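Prirna、組み立て式トレー「Lyimo」の分割版を9月に発売　Drarkentの作業室で受け渡しも

3Dプリント部品の小口製作を手がけるPrirnaは、卓上用の組み立て式トレー「Lyimo」に、前側のレールを二つに分けた分割版を加える。発売は9月で、価格は1セット1,974円。従来の一体版も当面は並行して扱うが、在庫がなくなった時点で分割版に一本化する予定だという。

Lyimoは、小さな部品や試作品を机の上で仕分けたり、位置を決めて並べたりするための台で、内側の仕切りや支えを用途に合わせて組み替えられる。模型店や学校の工作室、少量生産の工房などから注文があり、これまではDrarkentにある同社の作業室でまとめて出力し、そこから発送してきた。

分割版を出すきっかけになったのは、幅の問題だった。一体版の前側レールは、同社にある出力機のうち大きいほうでしか作れず、注文が重なると待ち時間が長くなっていた。昨年の繁忙期には、ほかの部品がすべてそろっているのにレールだけができず、箱を開けたまま棚に積んでおくことが続いた。また、長い部品は冷える途中で端が反りやすく、やり直しになる割合も短い部品より高かった。

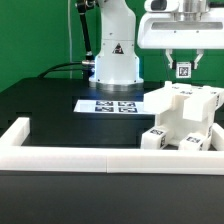
レールを分けると、小さいほうの出力機でも作れるようになる。1回の出力にかかる時間も短くなり、失敗したときに捨てる材料も減る。同社は春から試作を始め、継ぎ目の形を3通り作って比べた。差し込みだけで留めるもの、裏から板を当てるもの、差し込みと板を併用するものの3種類で、製品には差し込みと板を併用する形を採用した。接着剤は使わず、分解して箱に戻すこともできる。

セットの内容は27点。レール、側壁、支えの部品のほか、止め具と予備の止め具、六角レンチが入る。塗装はしておらず、色は白のみとなる。濃い色の要望もあるが、黒い机の上に置いたときに輪郭が分かりやすいという理由から、最初の色は白にした。明るい色の机で使う人に向けた灰色は検討中で、時期は決まっていない。

位置合わせ用の印刷物「Flovow」も、同じ時期に取り扱いを始める。白い紙に白黒の四角いマーカーを縦横二つずつ並べたシートで、トレーの手前や奥に平らに敷いて使う。小さな立方体の面にマーカーを付けたものも用意し、置き場所を記録しながら並べ替える作業に使えるようにする。シートは普通紙と厚手の2種類があり、厚手のほうは端が浮きにくいが、折りたたんで送れないため送料が変わる。

作業室では、机の天板と同じような暗い色の面にシートを敷く使い方を勧めている。天板に光沢があると照明が映り込み、マーカーが読み取りにくくなる場合がある。すでに光沢のある机を使っている場合は、つや消しの板か布を一枚敷けばよいとしている。背景の壁については特に指定はないが、白い部品を見分けやすいように、色のついた壁や幕の前で使う利用者が多いという。 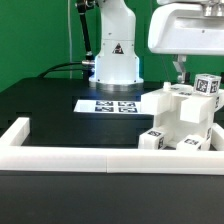
受け渡しと見学

Drarkentの作業室では、発売に合わせて直接の受け渡しも行う。受付は午前10時から午後4時までで、事前の申し込みが必要になる。最初に用意するのは50セット近くで、このうち一部は学校や工房など、以前から予約を受けていた先に回る。残りは申し込み順とし、数が足りなくなった場合は次の出力を待ってもらう。

受け取りの際には、希望者にその場で組み方を説明する。作業机に一組広げ、側壁をレールに差し込むところから内側の支えを立てるところまでを通して行う。慣れていれば短い時間で終わるが、止め具の向きを間違えると側壁がわずかに傾くため、同社は説明書の該当箇所の図を大きくした。旧版の説明書を持っている人にも、新しい図を印刷したものを渡す。

一体版を使っている人から問い合わせの多い部品の互換性については、側壁と内側の支えはそのまま使える。レールだけを分割版に替えることもできるが、止め具の寸法が変わっているため、レールと一緒に新しい止め具を注文する必要がある。古い止め具を無理に押し込むと穴の縁が割れるおそれがあり、同社は使わないよう呼びかけている。

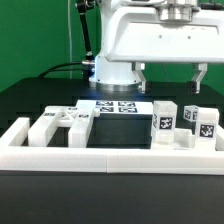 分割版で購入者が最初に気にするのは、継ぎ目の強さと見た目だろう。同社の説明では、荷重の大半は側壁と内側の支えが受けるので、レールを二つに分けても日常の使い方で困ることは少ない。組み上がった白いトレーでは、手前を横に走る太いレールの中ほどに、縦の継ぎ目がうっすらと見える。内側の左半分に立つ格子のような構造では、手前から奥へ延びる長い棒と直立したブロックの間に、X字形の筋交いが渡してある。この筋交いは別売りでも扱い、棒の間隔を変えたいときには長さの違うものに交換する。

継ぎ目を目立たなくしたい場合は、組み立てる前に合わせ面を目の細かい紙やすりで軽くならすとよい。削りすぎると隙間が開くので、差し込んで確かめながら少しずつ進める。やすりをかけた後の粉は、乾いた刷毛で落とす。水洗いもできるが、差し込み部分に水が残りやすく、十分に乾かしてから組む必要がある。高温になる車内や窓際に長く置くことは避けてほしいとしている。

部品の単品販売は、セットの発送が落ち着いてから始める。対象はレールの片側、側壁、筋交い、止め具で、価格は発売時に作業室の掲示と注文用紙で知らせる。割れたり反ったりした部品は、購入時の用紙を添えて持ち込めば同じ部品と交換する。遠方からの交換は郵送で受け付け、この場合は部品を返送する前に注文窓口への連絡が必要になる。

注文用紙はDrarkentの作業室の入り口で配布している。学校や団体でまとめて注文する場合は、希望するセット数と受け取りの時期、Flovowのシートの種類を用紙の備考欄に記入する。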